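Kapitel 3
Warum altes Metall so schön erzählt: Oberflächen, Kratzer, Patina

Ich gebe es gleich zu: Ich habe eine Schwäche für verschrammtes Blech. Andere Leute bleiben vor Schaufenstern stehen, ich vor Mülltonnen, Ladeklappen und abgewetzten Treppenkanten. In Kapitel 2 ging es um die Frage, wie Metalle im Inneren aufgebaut sind (die Kristallgitter, ihr erinnert euch!). Jetzt gehen wir nach außen, dorthin, wo das Material mit der Welt zusammenstößt.

Meine erste eigene Probe habe ich als Studentin in Grusmont aus dem Schrott gezogen, ein Stück Abdeckblech, handgroß und völlig unscheinbar. Unter dem Mikroskop sah es aus wie eine Landschaft aus Gräben und Wällen. Wenn etwas Hartes über eine weichere Fläche gleitet, schiebt es Material zur Seite oder hebelt winzige Späne heraus. Das erste nennen wir Pflügen, das zweite Spanen, und meistens passiert beides in derselben Furche. Licht wird an solchen Furchen in viele Richtungen gestreut — deshalb wirkt ein Kratzer auf mattem Grund oft heller als seine Umgebung.
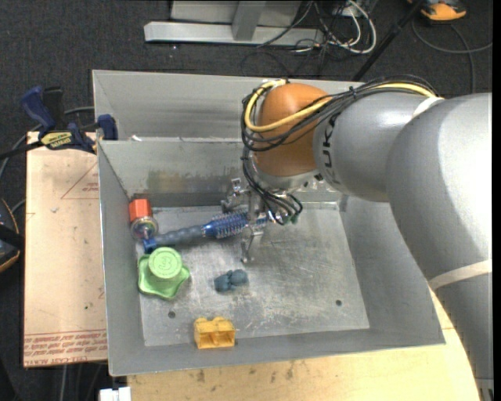 Ignacio Pacheco hat mir nach der ersten Auflage geschrieben, ich würde Kratzer und Flecken in einen Topf werfen, und das sei für Anfänger verwirrend. Ein Kratzer verändere die Form der Oberfläche, ein Fleck könne einfach obendrauf liegen, und wer beides verwechsle, greife am Ende zum falschen Putzmittel. Er hat recht, und ich habe den Abschnitt umgebaut.

Wir fangen also mit dem mechanischen Verschleiß an und kommen danach zu Belägen und Korrosion. Zum Aufwärmen ein kleiner Versuch: Nehmt einen alten Löffel, haltet ihn schräg unter eine Lampe und dreht ihn langsam. Die feinen Kratzer scheinen sich in Kreisen um den Lichtpunkt zu legen, obwohl sie kreuz und quer verlaufen! Notiert euch, was beim Drehen mit den Kreisen passiert, wir brauchen das in Abschnitt 3.2 wieder.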